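April 9, 2020

Legs sore, slept badly, up early anyway.

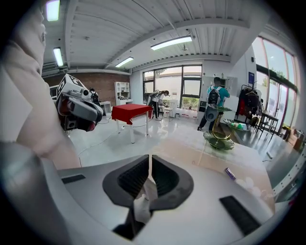
Rang the gym again about the membership. It's the Clullo on the ring road, the one that was Sildale until the takeover, and I still can't get a straight answer out of either name. The young man on the phone said accounts were frozen from the day the doors shut. I told him they had taken the full April payment. He said that was the old system and it would come back as credit. I asked for money instead of credit and he said he would have to raise it. He gave me a reference, which I have written on the back of the calendar.

The contract says 18 months and I have done 11 of them. What I want to know is whether the closed weeks count towards the 18 or get stuck on the end. He didn't know. I have sent an email asking the same thing so there is a record.

Did the class in the front room at ten. The studio lot are putting them out free for now. Forty minutes, mostly squats and holding things over your head. I used the two bags of rice and then swapped to the tins when one of the bags started to split. Had to stop for the post. The picture froze during the floor section and when it came back they were all on their other side, so I have only done my left hip today.

Looked at rowing machines after lunch. The Fröhlich is sold out everywhere, and the second-hand ones are going for over 1,000, which is more than they cost new at Christmas. Skutville have a cheaper one with a magnetic wheel but the reviews say the seat squeaks, and we have the flat below to think of. Put it in the basket, took it out again.

Walked to the canal and back for the fresh air. Busier than I'd like on the towpath. Two runners came past very close. I went home by the allotments, where there was more room, and timed it at 52 minutes door to door. My knee was fine going out and stiff on the steps up.

Soup for tea, and the last of the bread. Must remember flour if there is any.

No reply from Clullo by six. I'll leave it until after the bank holiday and then write to the card company about the April payment. Alarm set for seven. Arms tomorrow, and the right hip.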